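Does Wall Color Change How Long People Stay? Our Reading Room Project at Stimstead
Lies Vandenberghe and Annelies Timmermans

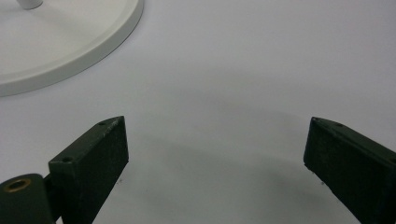
Figure 1. Pale tabletop with part of a round white base.

When we started this project in April we thought color was mostly a matter of taste. Eight months later we can't walk into a café without arguing over the walls! Our question was simple: do people stay longer in a reading room with warm walls than in one with white walls?

The library at Stimstead let us use 2 small reading rooms on the same floor. They are the same size and face the same way, so the light is close to equal. One stayed white. The other we painted a soft clay orange over a long weekend (the first coat dried patchy and we had to do it again, which our arms still remember).

How we measured
We put a sign-in sheet by each door and asked visitors to write the time they came in and the time they left. In total we collected 2837 entries. A lot of them had no leaving time, and a few had a leaving time earlier than the arrival, so we took those out. That left 1274 entries we could use, split fairly evenly between the rooms.

What we found
Visitors to the orange room stayed 7 minutes longer on average. We were thrilled when that number came up on the screen – and then we had to calm down and look at it properly. Most of the difference came from the late afternoon. In the morning the two rooms were nearly the same, and right after lunch the white room was slightly ahead.

We also left a comment box in each room. The orange room got words like "cozy" and "sleepy." The white room got "clean," "quiet" and, from one visitor, "dentist." Several people said they picked the white room for studying and the orange one for novels, so the rooms may have drawn different readers to begin with. We would love to test that!

Problems
The heating in the white room was off for part of November. We kept those entries in, but the results should be read with that in mind. Next time we would also swap the colors halfway through.

Handed in December 3, 2021. The sign-in sheets are in the blue binder, sorted by room.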